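Acta de la reunión del grupo de tareas domésticas, Griltholm
9 de febrero de 2023
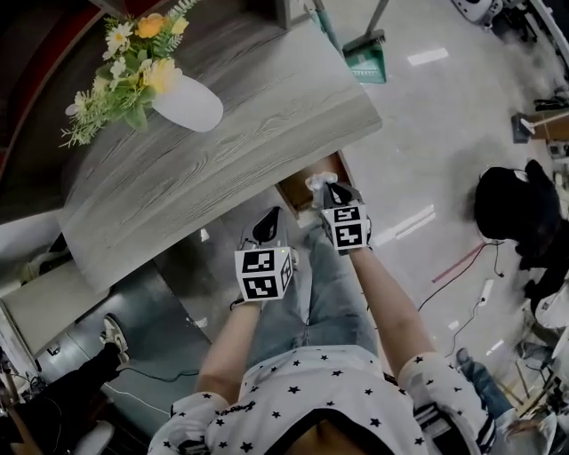 Trabajo en el cajón de la mesa, con las dos pinzas de mano.

Asistentes: Wulan Menon, Korkor Nutsugah, Anjani Govindasamy, Dagmar Zeman (acta).
Ausente: Zulkifli Pelupessy.

1. Cajón. La Sra. Nutsugah informa que tenemos 300 demostraciones. El robot Alline abre el cajón en 90 intentos, pero todavía pierde los objetos blandos.

2. ¿Puede ya hacer la tarea solo? La Sra. Menon opina que no. La Sra. Govindasamy pide probarlo en una casa antes de septiembre. No hay acuerdo; se continúa en la próxima reunión.

3. Piezas. Se aprueba el gasto de 2,536 euros para los dedos nuevos. El pedido lo hace el Sr. Pelupessy.

La reunión se cierra con 15 minutos de retraso.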